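El Idrissi
@elidrissi_onrobots
January 1, 2021

Happy new year, everyone. A few of you asked over the holidays what I do all day when I say I'm "teaching a robot", and I kept giving the short answer because there was pudding on the table. I'm full of toast and have nowhere to be, so this is the long one.

I drive a pair of arms by remote control. I hold a controller in each hand, the arms follow, and everything I do gets recorded. Later the recordings go to a learning program called Sarkel, which tries to work out what I'd have done next. That's the job. My mum thinks I play computer games and I've stopped arguing with her.

At the moment it's all simulated, so the arms live in a computer and can't pinch me. The project is called Vorkora and the current task is putting a can in a tray. I know! My niece could do that before she could say "can".

But do try it some time with a delay in your hands and no feeling in your fingers. Pick up a tin from the cupboard wearing oven gloves, with one eye shut, and ask somebody to tell you off if you wobble. You'll get the flavour of it.

The first thing I had to unlearn was hurrying. I'd go racing in with the gripper half closed, clip the can and send it over, and then I'd sigh and press reset. I have a very good sigh by now. The neighbours could probably do an impression of it.

These days I open the jaws all the way while I'm still well back, line them up, and only then slide in. It feels painfully slow when you're doing it. Played back it looks perfectly normal, which was a lovely surprise the first time.

The second thing was both hands. I'm very right-handed and I'd let the other arm hang about wherever it had ended up, like someone at a party who doesn't know where to stand. The trouble is that Sarkel learns the hanging about as well! It had picked up a little drift from me that I didn't know I had.

So now I try to give the idle arm a proper place to wait and bring it back there every time. I'm not always good at it. If you watch my late-afternoon recordings next to the morning ones you can see exactly when I started wanting my tea.

Someone will ask how many, so: I've recorded 2947 tries on this task and kept 2321 of them. The rest were drops, knocks, and one long stretch where I had the controllers swapped over and couldn't work out why I'd become so clumsy — I honestly blamed the new chair.

I did wonder about keeping some of the messy ones. If all you ever show is the perfect reach, the poor thing has no idea what to do when it comes in a bit crooked. So I've started making small mistakes on purpose and then putting them right, nice and calmly, and 24 of those went into the last batch. Too early to say whether they helped.

Making a mistake on purpose is much harder than you'd think, by the way. I kept overdoing it, like a bad actor tripping over a rug.

There's an odd sort of tenderness in it too. You go over the same small movement so many times that you start to notice how you do things away from the desk. I caught myself yesterday putting the milk back in the fridge with my elbow tucked in and my wrist held straight, very pleased with my approach angle.

When I let Sarkel have a go by itself I can't help leaning. It does the reach, I lean left. It dithers, I hold my breath. It's a bit like watching a child carry a full glass across a good carpet — you mustn't grab it, you just have to sit on your hands.

Its favourite fault at the minute is letting go too soon. I think that one's mine as well, as I tend to open my fingers the moment I'm over the edge of a tray. So January's homework is to lower the can the whole way down, wait a breath, and then open. I've written it on a sticky note and put it on the monitor.

Right, the kettle's gone and I've got one more set to get through before I'm allowed a proper day off. Full sticky-note discipline this time, both arms, no drifting.

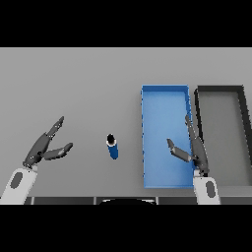
I'll do another thread when I've had a week of the slow letting go, and if you drive arms for a living too, do tell me where you park your spare one, I'd love to know.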